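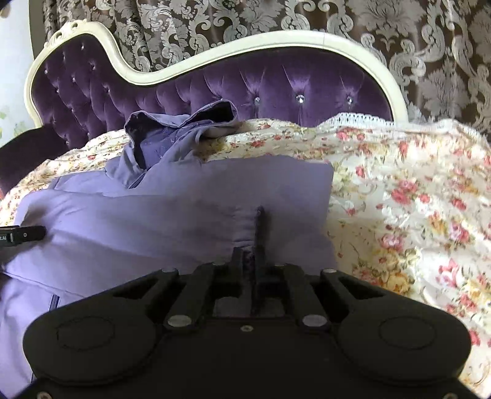 Lavender garment, likely a jacket, on the floral cover, both grippers on the cloth.

Forum > Laundry and Garment Care > Automation on the floor

kemano_shift2
Our site (contract laundry, Kemano) changed the folding rota in July. Two of us per shift used to fold outerwear by hand. Now one works the hand-held grippers and the other checks and bags. Same pay grade, different job. Has anyone had theirs regraded?

pressroom9
Not regraded at Aubert. They called it a tool change, so no review. Zips are the slow part. With fingers that narrow you have to take hold of the cloth beside the zip and leave the zip itself alone.

tolley
Disagree with "tool change". If the hours spent gripping are used to set up an automatic cell later, that is a second product of your labour and should be in the job description. Ask in writing.

pressroom9
We asked. The answer was that output is still folded garments. My rate went from 9 jackets per slot to 8, and the target was lowered to match. I have no complaint about that part.

kemano_shift2
Our target was not lowered. That is the problem. A collar that stands up takes two goes, and the checker waits.

utumen_b
Utumen here. Wrist strain is down for the folders, up slightly for whoever is on grippers all shift. We swap at the break. It should be on the rota sheet and not left to the pair to sort out.

tolley
Swap at the break is fine if both are trained. At Skukum only one per pair is, so the other never gets off bagging.

utumen_b
Then train both. It took us nine shifts before people stopped bunching the cloth under the fingers.

kemano_shift2
Nine is more than we were given. I will raise training and the target on Monday and leave grading for later.

tolley
I would raise grading first.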